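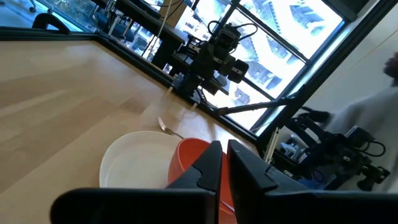
White plate, red-orange bowl, wooden table.

How to Count Like a Babylonian (Base 60 by Hand)

I learned this on a rainy February afternoon from my friend Nhung Nông, who teaches a math history evening class in Balcombe, and I have been pestering people with it ever since. You can write any whole number you like using two marks. Two! All you need is paper, a pencil and a bit of patience with your multiples of 60.

What you need

Paper with wide lines, or plain paper if your handwriting is big. A pencil. If you want to go the whole way, a lump of modeling clay and a chopstick with a squared-off end. Paper is fine for a first try, and clay is a lot more fun for the second.

Step 1: Learn the two marks

The first mark is an upright wedge, like a skinny nail standing on its point. It means 1. The second is a corner wedge that looks like a "less than" sign, and it means 10. In this tutorial I'll type them as Y and <, which is how Nhung does it in her handouts.

Step 2: Write the numbers up to 59

Tens go on the left, ones on the right. So 3 is YYY, 12 is <YY, and 50 is <<<<<. The biggest number you can make this way is 59:

<<<<< YYYYYYYYY

Yes, that's a lot of wedges! The scribes stacked their ones in rows of three to keep them readable, and you should too. Write a few at random until you stop having to think about it. Try 7, 24, 38 and 41.

Step 3: Move over a place

Now the good part. When you get to 60, you don't invent a new mark. You write a single Y and move it one place to the left, just as we move the 1 over when we go from 9 to 10. The right-hand place holds ones, the next one holds 60s, and the one after that holds 3,600s (60 times 60).

Leave a clear gap between places. I use a gap as wide as my thumb, and in typing I use a slash so there's no mistaking it.

61 is Y / Y
72 is Y / <YY
130 is YY / <

Step 4: Convert an ordinary number

Let's do 200. Divide by 60. It goes in three times, which makes 180, and there are 20 left over. Three goes in the 60s place and 20 goes in the ones place:

YYY / <<

To check, multiply back: 3 times 60 is 180, plus 20 is 200. Always check. Brayden Sawatzky, who sat next to me in class, skipped his checks and spent half an hour happily converting everything by 50s.

For numbers of 3,600 and up, start with the 3,600s place and work down. Take 4,000. There is one 3,600 in it, with 400 left. Six 60s make 360, with 40 left. So you get:

Y / YYYYYY / <<<<

Step 5: Run into the empty place

Try 900. Divide by 60 and you get exactly 15, with no remainder. The 60s place is <YYYYY and the ones place has nothing in it. So what do you write?

For a very long time, the answer was nothing at all. The scribe wrote <YYYYY and trusted the reader to know from context whether it meant 15 or 900 (or 15 times 3,600, if it was that sort of day). Later scribes began using a pair of slanted wedges to mark an empty place in the middle of a number, but they didn't generally put it at the end. I love this detail. You can feel the zero trying to get in the door.

For practice, I put a dot in an empty place. It isn't historical, but it saves arguments:

900 is <YYYYY / •
3,605 is Y / • / YYYYY

Step 6: Add two numbers

Addition works the way you already know, except you carry at 60. Let's add 45 and 35.

45 is <<<< YYYYY
35 is <<< YYYYY

Push all the marks together and you have seven < and ten Y. Ten Y trade for one <, so now there are eight <. Six < trade for one Y in the next place. You're left with:

Y / <<

One 60 and 20 more, or 80. The trading is very satisfying with clay or with loose matchsticks, and it's how I'd teach it to a child.

If you get stuck

Gaps too small. This is the usual trouble. If Y / Y slides together it becomes YY, and your 61 has turned into 2. Make the gap bigger than feels natural.

Too many tens. If you ever see six < in one place, you missed a trade. Go back and swap them for one Y on the left.

Clay sticking to the chopstick. Dampen the tip a little and press straight down — don't drag it.

Some numbers to try

Write these in wedges: 59, 75, 119, 600 and 3,661. The last one is very pretty when you get it right.

Then look at a clock. Sixty seconds to a minute, sixty minutes to an hour, and 3,661 seconds is one hour, one minute and one second. You've been reading a base 60 number off the wall since you were little — now you can write it down in wedges as well.

Nhung's next handout covers fractions, where 60 really shines (a third of it is 20, a quarter is 15, a fifth is 12, all with no mess). I'll write that one up once I've worked through it myself.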